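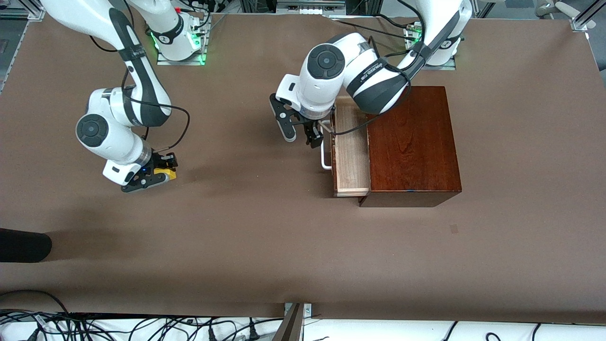
Gisela Painemal says nobody needs a talk on drawers, you pull the thing and it opens. OK. Start there, get the laugh, move on.

Greditstead evening, September 12, 2019. 30 min slot, leave 2 for the raffle people.

Why small drawers go bad. Everything little ends up in them. Keys, batteries, the one screw you saved. You know it's in there, you don't know which one.

Handles. Thin metal U like the one up on the screen - I like these. Room to get a finger behind. Knobs fine too but they spin loose, tighten from inside, drop of glue on the thread if it keeps happening. (Show the bad knob. It's in my coat.)

Pale drawer in a dark red-brown cabinet. Nice look, people always ask. You see right away when it's been left open. My aunt's sideboard in Gallanitz, all one brown, bruised hips for years.

Cover the table before you empty anything. Plain brown paper, smooth, big sheet. Small stuff shows up on it and you can write on it after. Don't use newspaper, ink gets on teh wood.

Opening: part way first. Look in. Then the rest. Hold the front with the other hand if there's no stop. Ask who has had one land on a foot.

Sticking drawers - candle wax on the runners. NOT cooking oil. Tell the Skastton story, short version, skip the landlord.

Sorting. One thing in at a time, small things in a dish or lid first. I did the Aerts chest in July, over 60 odds and ends in it, kept 51. Rest went in the donation bag. Somebody will ask about labels. Inside edge, pencil, thats it.

If time: liners. Felt slides around, cork is better. Skip if running late.

Questions. Hand out the wax stubs at the door, get the knob back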